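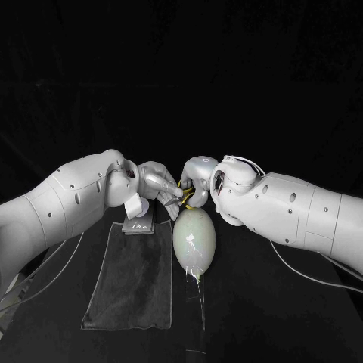
## Where the Barkley hall kitchen is up to, end of November

Hi all, a slightly rambly update from me, as promised when Lellberg signed off on the second half of the grant. Good news first: the floor is in! We went with the grey vinyl after all (I know, I pushed hard for the green) and it came in $400 under the quote, so I've moved that across to shelving.

The plumbing has been slower. Morrison found that the old waste pipe runs under the pantry and not along the back wall like the plans showed, so we lost 4 days while they dug it up and rerouted it. They've been very decent about the bill, but I've put aside around $2,000 for it until the final invoice turns up.

We've had 21 people book in for the first community lunch, which is lovely and also a bit terrifying given the oven hasn't arrived. Devia is telling me early next month. If it slips again we'll do sandwiches and cold salads and borrow the urn from the bowls club.

Still on my list:

- colour for the servery shutters (cream is winning)
- council food safety inspection, form is in
- a proper lock for the cool room
- someone to organise the tea towels, we have far too many

Receipts are in the shared folder, apart from the tile one, which I'm still chasing. I'll send it through as soon as I get it.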